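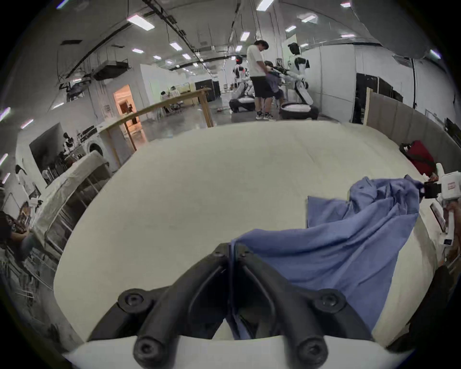 Last updated: November
Print this page | E-mail this page

4. How households talk about and keep their everyday linen

4.1 The cupboard and what people told us about it

We had expected, when we first sat down with the diaries from Lilville and Flesham, that the linen cupboard would be the dullest part of the whole study, a place where towels and sheets simply waited between one use and the next. It was a pleasant surprise to find that so many of the 153 households who kept a diary for us wrote more about their cupboards than about their washing machines, and wrote with a good deal of feeling too. One diary from Flesham spends four pages on the question of where the flannelette sheets should live in summer. Another has a small map.

Across both towns the diaries hold 2617 separate entries, and an entry could be as short as "folded towels" or as long as the keeper liked (a few ran on to the backs of envelopes, which we were very happy to have). Telma Gaete read every one of them, and it was her idea to sort them by the words people used for finishing the job. Some households "do" the washing and consider it done when it comes off the line. Others don't call it done until the last pillowcase is on its shelf. We came to call these the short and the long washing day, and we have kept the terms here even though a reader of an earlier draft found them a bit homely.

The long washing day was more common in Flesham, where the older weatherboard houses often have a proper hall cupboard with slatted shelves. In Lilville, where many of the homes were built later and with less storage, clean linen was more likely to stay in a basket and be used straight from it. We would be wary of making too much of this. Several of the Lilville families had young children, and a basket by the bathroom door may say more about bath time than about shelves.

4.2 Learning to fold

Nearly everyone could say who had taught them to fold, and it was nearly always somebody they had lived with. The answers have a lovely sameness to them. A grandmother folded towels in thirds, so the whole family folds in thirds; a father who had worked in a hotel laundry folded the edges inwards, and his grown daughters still do it and still argue about it when they visit each other. Where two people from different folding families set up house together, the diaries suggest that one way usually wins for towels and another for sheets, and that the arrangement is rarely discussed out loud.

Fitted sheets are a subject of their own. We didn't ask about them, and we heard about them anyway. Many keepers described rolling the sheet into a ball and putting something flat on top, often in the tone of a confession, and a handful said they had been shown the correct method more than once and had let it go again each time. Ketov, the earlier of the two pilot neighbourhoods, gave us the same stories almost word for word, so we are fairly confident that this is a widely shared experience.

4.3 The bed as a work surface

A table is what most of the older household manuals recommend for folding, and a few keepers did use the kitchen or dining table once it had been wiped down. The bed came up far more often. It is wide, it is soft, it is at a kinder height for some backs than others, and it is usually in the same room as at least half the things that need putting away. Keepers also liked that a heap of clean linen on the bed has to be dealt with before anyone can sleep there. A retired schoolteacher in Lilville wrote that she had tipped the basket onto her bed every washing day since she was married, and that she could think of only two nights when she had pushed the lot onto a chair and left it for the morning.

Domingo Ibarra, who carried out the home visits in Flesham, noticed that people who fold on the bed tend to work standing up and to lift each piece clear of the cover before bringing the edges together. He wondered whether this habit comes down from the handling of big sheets, where there really isn't another way to do it alone. Towels don't need it, and yet they are often treated the same way (Figure 3 gives a general impression of a cloth lifted over a soft surface).

Figure 3. Blue towel held up over a cream-coloured padded surface, with an upholstered headboard behind.
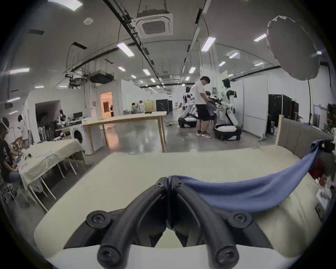 Does it matter to a towel how it is folded?

Very little, as far as everyday wear goes. The keepers' own view was that a towel wears out along its hems and where it hangs on the rail, and that the fold is mostly a question of what fits the shelf.

What did seem to matter to people was the order of the pile. In many homes the freshly washed towels go to the bottom, so that each takes its turn, and the person who had set up this rule could be quite firm about it. In others the newest wash simply goes on top, and the same few favourites come round again and again while the towels underneath are kept, year after year, for guests. We return to these guest towels in Section 5, along with the answers from Mansilla, where the diaries were kept over a full winter and have rather more to say about airing.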